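Zippered Bags at Gurnby Sewing Room: Frequently Asked Questions

We love getting questions, and the bag class brings in more of them than everything else on the schedule put together. Annelies Eberhard, who teaches it, went through the inbox in September and wrote most of these answers. Pattern and supply questions come first, care and storage toward the end.

I've never put in a zipper. Can I still take the class?

Yes, please do! You need to be able to thread a machine, sew a straight line and stop when you want to stop. Everything else we cover in the first hour. If you've been scared of zippers for years (lots of us were), start with the flat pencil pouch and move on to the boxy one in the second session.

Which pattern do you use?

The Pirnirow, in the small and medium sizes. It's a squared pouch with a zipper that runs around three sides of the lid, so it opens wide and you can see everything inside. The medium takes a 16-inch zipper. The printed instructions skip over the lining a bit quickly, and we hand out an extra sheet for that part.

The Pirnirow corners are driving me nuts. What am I doing wrong?

Probably nothing terrible. Clip the zipper tape where it goes around the curve, little snips that stop just short of your stitching line. Then sew with the zipper on top and the body panel underneath, and slow way down. Stop with the needle down, lift the foot, turn a hair, and carry on. If a corner still puckers, unpick only that corner and do it again. I have redone a single corner four times and been very happy with the fifth.

What fabric should I bring?

A medium-weight canvas is a joy to start with. It holds a crease, it doesn't slide around, and it forgives a seam that wanders. Duck cloth works too. If you want something tougher, 600 denier polyester is great for bags that live in the back of a car, but it frays like mad, so bind your edges. Please pre-wash cotton canvas. Prorley canvas in particular shrinks more in length than in width, and it's sad to watch a perfect cube turn into a brick.

Can I add a see-through window?

You can, and it's such a fun upgrade! Clear vinyl is the usual choice and mesh is a good one if you want air to get through. A few tips for vinyl:
Use clips, never pins. The holes stay.
Lengthen your stitch. Short stitches turn the edge into a tear-off strip.
Put tissue paper under the presser foot if it sticks, then rip the tissue away.
Keep the iron well clear of it.

Mesh is easier to sew but stretchy on the bias, so baste it to the panel before you cut the opening to its final shape.

Metal zipper or nylon coil?

Coil is kinder to beginners, bends around corners nicely, and you can sew right across it. Metal looks wonderful and feels solid in the hand, but you have to pull off teeth with pliers to shorten it. For the curved lid I'd go with coil the first time. You can put a metal pull on a coil zipper, by the way, as long as the slider matches the coil size.

Which thread and needle?

All-purpose polyester thread and a size 100 needle will get you through canvas, lining and binding. We keep Kaufmann thread in the cupboard in natural, black and gray, and you're welcome to use it during class. Bring your own if you want a contrast color – and do consider one, it looks terrific on topstitching.

Do I need interfacing?

Depends on how you like your bags. With foam interfacing the sides stand up straight and the whole thing feels padded. Without it you get a softer, slouchier pouch that squashes flat in a suitcase. Both are lovely. If you're using foam, trim it out of the seam allowance or your machine will complain, loudly.

My zipper sticks. Is it ruined?

Hardly ever. First look for a thread or a bit of lining caught in the slider and ease it backward while you move the pull. Then rub the teeth with a candle stub or a dry bar of soap and run the slider up and down a few times. If the teeth open up again behind the slider, it may have spread, and a very gentle squeeze on each side with pliers can bring it back. Go a little at a time. A cracked slider has to be replaced, and we have a jar of spares.

Will a pale bag look dirty right away?

Pale fabric does show handling, especially along the edges and wherever fingers go to open it. I still adore cream, and a few creases and smudges don't bother me. Spot clean with cool water and a drop of dish soap, working from the outside of the mark in, and let it air dry with the zipper open. 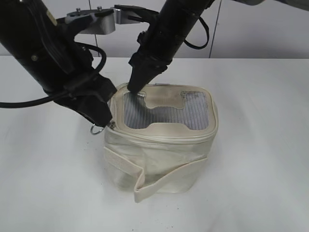
Cream fabric, with faint gray marks on the front and near the top.
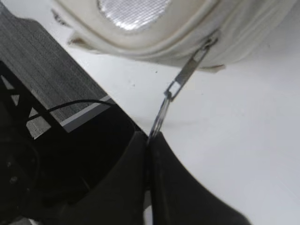
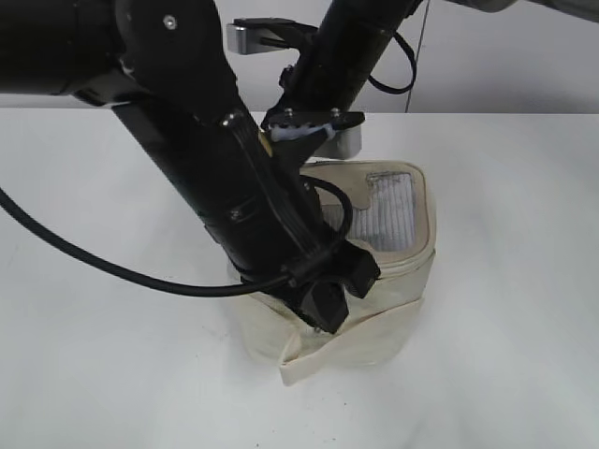
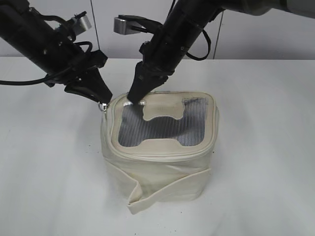

Can I put it in the washing machine?

If it's all cotton with a coil zipper, yes: cold, gentle, zipper closed, inside a pillowcase. Vinyl windows and foam do better with a hand wash. Skip the dryer for everything. Stuff the bag with a towel while it dries and it will keep its shape beautifully.

How do I store bags I'm not using?

Stuffed lightly, somewhere dry, and not under a pile of other bags. Vinyl likes to stick to itself over a hot summer, so slip a sheet of tissue inside against the window.

Can I bring my own machine?

Of course. Bring the foot pedal too, and your zipper foot! We have 3 loaner zipper feet and they go fast. Doors open half an hour before class, at 5:30 p.m., and the tables by the outlets are first come, first served.

I missed the second session. Can I finish my bag?

Come to any open sewing evening with your pieces and the lining sheet. Annelies is usually at the cutting table and loves a half-finished bag.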